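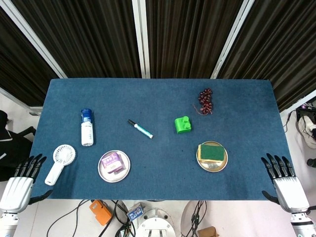

4.2 The open day as a field site

Print this page | E-mail this section | Shares: 21 | Comments: 3

Figure 3. View from the head camera toward the demonstration table, with both of the robot's hands at the near corners of the cloth. The two round metal plates hold a small box and a kitchen sponge.

Section 4.1 dealt with how the Hirkotel laboratory described its own work in print. This section deals with what happened when the doors were opened and people came in with coats and children. The open day took place on 28/02/2026 and had been planned since the previous July, a fact the lab's staff mentioned to us often and in the tone other people use for surgery. The robot on show was a humanoid that the lab calls Gavby. The software that plans its grasps is called Brakura. Visitors called both of them "he."

We treated the visit as a performance in the ordinary sense. There was a stage, a backdrop and a host. The table was covered in dark blue felt and the space behind it was hung with pleated brown curtains, which gave the whole thing the look of a card game in a modest hotel. The floor had been left to look after itself. Black cables ran across it beneath the front of the table, past an orange device and a large curved white panel, and several visitors found this part more interesting than the robot. One boy lay down to study it and had to be negotiated back to his feet.

Suleiman Idahosa hosted all sessions. He had written a script of two pages, and we hold a copy. It opens with a definition of dexterous manipulation and ends with an invitation to collaborate. In the session we recorded most closely he got as far as the second sentence before a man in the front row asked if the grapes were real. Idahosa said that this was not the point of the exercise. The man asked again. The question came up in every session after that, and by the afternoon the host had moved it into his introduction, where it got a better reception than the definition.

The choice of objects deserves a word. The lab's training set for Brakura contains 2634 grasps, most of them performed on plain blocks that no one would want to own. For the open day the team picked things a visitor might know from home: a mini fan with a long handle, a bottle with a blue cap, a marker, a green toy brick, a sponge of the green and yellow sort. Idahosa described the selection to us as "semantically diverse." A visitor described it as what you find when you move the couch. Both accounts are useful. The first explains why the objects were chosen and the second explains why people stayed to watch, for everybody in the room already had an opinion on how each thing ought to be picked up.

These opinions were shared freely. The marker, laid at a slant in the middle of the cloth, drew the most advice. People leaned in, pinched the air with thumb and finger, and looked at the robot's black fingers as if waiting for them to take the hint. We began to note this gesture early on and came to think of it as the main finding of the day. The lab had expected the audience to learn something about machines. What we saw was a room of adults rehearsing how to hold a pen.

Waiting was the other large part of the event. Between an instruction and a movement there was a pause, and the script had no text for it. Idahosa filled the pauses in various ways. He explained the joints of the thumb. He explained the head camera, whose view was put up on a screen so that visitors could see the table as Gavby did, hands included. Once he explained the parking. The pauses were longest when the robot was given a free choice of object, and the audience was kindest then. A woman near the door remarked that her husband was just the same in front of an open refrigerator.

Earlier work by Palacios, the demonstration team that ran the lab's previous open day, had recommended hiding all pauses with music. Idahosa declined, on the grounds that the music had been worse. We think he was right for a second reason. With nothing to listen to, visitors talked to each other, and nearly all of our usable material comes from those stretches. The successful grasps produced clapping and very little data.

We asked visitors on leaving what they had seen. Most named the hands first, and the fruit second. A few wanted to know the price. The lab had printed 3000 leaflets, which answered none of these questions, and had a healthy supply left at closing. Staff were tired and fairly pleased. The boy from the floor asked if he could have a cable.

Section 4.3 turns to the exit interviews with staff, where the grapes come up again.

Print this page | E-mail this section

Comments (3)

gripstrength_pete: Was there, can confirm the parking explanation. It was the clearest part of the talk.

M. in the back row: You never say whether the grapes were real. Is it in 4.3?

labrat_emerita: Nice section. I'd have liked a table of pause lengths by object, and a bit less about husbands.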